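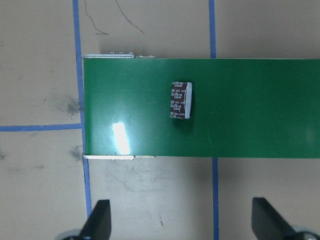
Wrist camera view: package on the belt, fingers open.

Week 9 — Finding the thing before you grab it

Last time we got the arm moving under Mutar and I promised we'd get on to perception. So, today is about going from a wrist image to a pose the planner can use. Have the Lusavell viewer open while you read this, it helps.

Start with the easy bit. The belt is green and the package is dark brown, so a plain colour threshold gets you most of the way. Convert to HSV, mask out the green, keep what's left inside the belt outline. Lovely! Then look at the glare near the left end of the belt. It's nearly white, so it isn't green either, and your mask will happily hand it to you as a second object. Most of you will meet this in the lab (I certainly did, and I spent an afternoon blaming the calibration).

Two ways round it. You can throw away blobs with very high brightness and low saturation, or you can ask for texture — the print on the package is full of small edges and the glare has hardly any. I prefer the second, but try both. Watch the shadow just below and to the right of the package too. If it sneaks into your blob, the centre shifts and the grasp goes with it.

Next, orientation. Fit a minimum-area rectangle and take the long side. Remember the angle you get is in the camera's axes, and the camera rides on the wrist, so it has to go through the hand-eye transform before Magsi sees it. Please don't skip the transform because the numbers "look fine" at the home pose. Everybody's do.

The fingers show up at the bottom of the image as well. They're black and they'll pass a sloppy darkness test, so mask them with a fixed polygon. Redo the polygon for each gripper opening.

For the lab: write detect_package() so that it returns centre, angle and a confidence. Run it on the 100 images in the Primitgate folder, then plot the centre error. Anything over 30 pixels counts as a miss. Bring your 2 worst misses to the next session and we'll go through them on the big screen.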